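Can I get a refund if the away leg is moved to another ground?

Posted by Rultano

I paid 260 for a travel and ticket package to the Londport game in September. The club now says it will be played at Fontana. 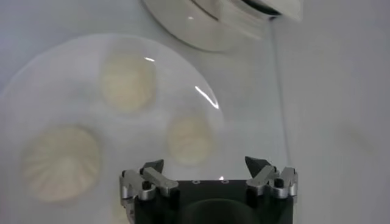 The coach still runs but leaves at 6 a.m. Do I have to accept the change?

Lustenance fan

Check who sold it to you. If it was the club, a change of ground counts as a new fixture and you can ask for your money back.
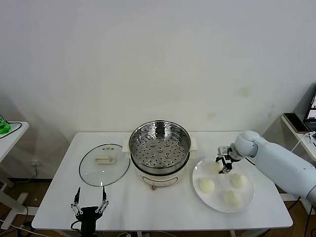

Does the coach fare come back too?
Only if you bought it in the same order as the ticket.

I did mine by email and it took about two weeks.
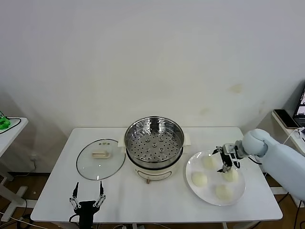

Keep the order number, they ask for it twice.

northstand247

Fontana only holds 2,378 and away fans get 500 of those, so you should be able to sell it on if they say no. Use the club exchange.
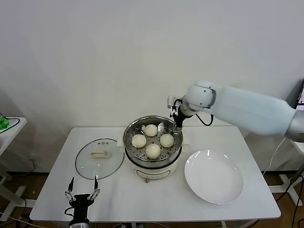
Four buns in the steamer basket, lid to one side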